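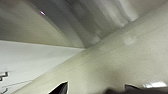

Between tasks: the two fingers of the gripper, holding nothing, with what is probably a ceiling light at lower right.

A steadier pair of hands at Pinness

Print this article | E-mail this article

When the furniture fittings workshop at Pinness took delivery of its first robot arm in August, the 93 people employed there were told two things by the management. Posts would be kept, and the work would change. Both statements have held so far, although the second has proved the larger.

The arm, supplied by Andale, is used for handling and checking hinged brackets. These were formerly the charge of the finishing bench, where a fitter might handle 300 in a shift and where complaints of sore wrists were common. The fitters now prepare the trays, set the order of work and decide what is to be done with any part that the arm has put aside.
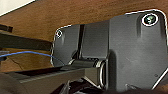 A gripper finger beneath the hinge pin of a dark grey bracket on a wooden surface.

Raphaël Carré, who has managed the bench for the past six years, regards the new duties as more demanding. "My colleagues used to be tired in the arms," he says. "Now they are tired in the head, and we have had to plan breaks differently." Staff have asked for longer training and for a higher grade to go with it. The first request has been granted. The second is still under discussion.

There is also some regret. Older fitters could judge a stiff hinge by touch, and they wish to see that skill passed on. Each new recruit therefore completes 100 brackets by hand before being shown the controls.

A second arm is planned for the packing hall.

Related items
Night work at the Prarel depot
Pichon: learning a trade at fifty

Contact the editor | Copyright Pichon Review | Back to top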